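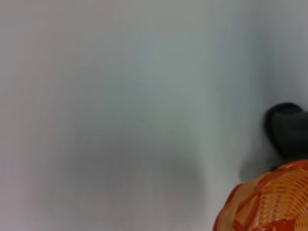

Home | Threads | Archive | About | Log in

Painting the spare bedroom white this week. I have now learned that white is a category, like fish.

The Duvent fan deck has 239 whites in it. I went in for one. I came home with 8 sample pots and a free stirring stick.

"Plain white" is not on the deck. I asked. The man at the counter looked at me the way a sommelier looks at someone ordering "wine."

Sample one, by Nitex, dried pink. Sample two dried the color of skim milk. Sample three I liked very much until about four in the afternoon, when it went green and stayed that way through dinner.

The advice is to look at your samples in morning light, evening light and lamplight. I did all three. It was three different rooms and I disliked two of them.

North-facing window, for those asking. Yes, I know. The window came with the house.

Someone replied to say I should go with a warm white. Someone else replied to say never go with a warm white. They are now arguing with each other and I've muted both.

Primer update: one coat, said the can. It took two, and the old mustard still shows by the closet if you know where to stand. I know where to stand.

Went with the Fasau in the end. Eggshell, not flat, on account of the dog. It cost $80 for the gallon, and I carried it to the car like a newborn.

First wall done. It looks exactly like the primer.

Second coat tomorrow. The ceiling is a different white - the Hrytsenko one left over from the hallway - and I had hoped they'd get along. They do not. The ceiling now looks like it smokes.

So I'm repainting the ceiling.

My back would like it known that it was not consulted.

Print this thread | E-mail this thread

Posted 26 June 2024

Contact | Copyright | Back to top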